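Speaker notes: Shared courtyards and small outdoor rooms
Hendidside Housing Design Forum, August 2020
Speaker: Liên Triệu, Beseo Landscape Office

Opening

Good morning, and thank you to the Forum for the invitation. The subject of this session is the shared courtyard: the ground-level space enclosed by a block of flats, used by all the households and owned by none of them singly. I shall speak for half an hour and leave time for questions.

The main case is Randier Court, which the office completed in April. My colleague Yến Đoàn prepared the planting plan and will answer questions on soil and drainage.

(Slide 2. Wait for the plan to appear before continuing.)

The site

The courtyard measures 3091 square feet and is closed on all sides by flats of four storeys. The north side receives sun for most of the day in summer. The south side receives almost none between autumn and spring. The previous layout was a single lawn with a path across the middle, and residents told us that they crossed it but seldom stopped there.

The client, Hopkin Homes, asked for three things to be kept: the access route for the fire service, the mature hornbeam near the east entrance, and the existing drains. The drains governed the design more than any other item. Any raised bed or heavy paving had to stand clear of the covers, and this fixed the position of the seating before any drawing was made.

Division of the space

We divided the courtyard into four areas. The largest is a paved terrace on the north side, with two long tables and fixed benches. Next to it is a planted strip, wide enough to screen the ground-floor windows. The third area is a quiet corner beneath the hornbeam. The fourth is a play space for children under five, with a low hedge on the open side so that an adult seated on the terrace can see across it.

Pause on this slide. Point out that the changes of use are marked by changes of surface: brick for the terrace, bound gravel for the routes, and bark for play. There are no gates and no internal fences.

Storage

Storage is often left until the end of a project, and it was raised at every residents' meeting we held. Cushions, watering cans, toys and throws must go somewhere, and people will not carry them up several flights of stairs each evening. We provided bench seats with lifting lids along the terrace wall. Inside, we recommend open trays or wire baskets in place of deep boxes, so that air can move around fabric and small items do not sink out of reach. 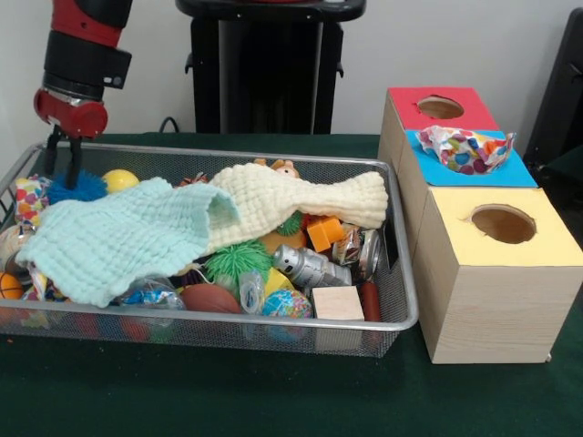 Planting

The planted strip uses a small number of species repeated along its length. On the shaded side we chose ferns, hellebores and sweet box. On the sunny side there are lavender, sedum and low grasses. Repetition makes maintenance simpler, as the contractor can treat each side in a single visit.

The raised beds are ten in number and are let to residents by the year. Each is at a height suited to a seated gardener. Yến advises a free-draining mix with a good proportion of compost, topped up each spring.

(If time is short, omit the next paragraph and go to Lighting.)

One planting decision was reversed. The first scheme placed climbing roses on the wall beside the play space. Following comments from parents, these were replaced with star jasmine, and the roses were moved to the east entrance.

Lighting

Lighting is kept low. Fittings are set under the benches and along the routes, and all face downwards. Residents on the first floor had asked that no light should shine into bedrooms, and we tested the positions with temporary lamps for a week before the cables were laid. The terrace lights go off at eleven. The route lights remain on until dawn.

Cost and upkeep

Roughly half of the budget went on paving and drainage. Furniture was the next largest item – the benches were made to order, mainly on account of the storage beneath them. Upkeep is paid through the service charge and covers fortnightly visits during the growing season and monthly visits in winter.

Questions

Take questions from the floor first, then those sent in writing. Refer any query about the lease terms for the raised beds to Hopkin Homes. Copies of the planting list are on the table by the door.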